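Sestow cambia el cálculo de la tasa de residuos voluminosos

El municipio de Sestow aplicará desde noviembre de 2020 una nueva fórmula para la recogida a domicilio de muebles y enseres. La tarifa plana desaparece y se sustituye por un importe según volumen declarado, con un mínimo de 9 euros por servicio. Los sofás de tres plazas pasan a la categoría B —39 euros— y los colchones quedan en la A.

La contrata sigue en manos de Tremblay, que en octubre renovó el acuerdo con el ayuntamiento. Las solicitudes se tramitarán por teléfono o en la oficina de la calle Skudden, con un plazo máximo de 10 días hábiles entre el aviso y la retirada.
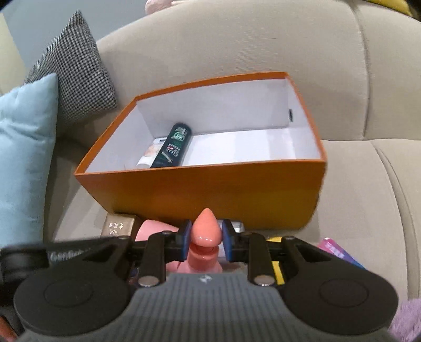 Según Diane Fehr, responsable técnica del servicio, el sistema anterior no distinguía entre una silla y un dormitorio completo. «El coste real depende de los metros cúbicos y de las plantas sin ascensor», señaló. El recargo por altura se aplicará a partir del tercer piso.

Quedan excluidos los escombros, la pintura y los aparatos con gas refrigerante, que deben llevarse al punto limpio de Jinex.

Comentarios (3)

marisa_t: ¿Y los que vivimos en un cuarto sin ascensor pagamos dos veces?

Olmo: El punto limpio cierra a mediodía. A ver quién llega.

P. Ruano: ¿Un sofá cama es A o B? En la oficina no me lo han sabido decir.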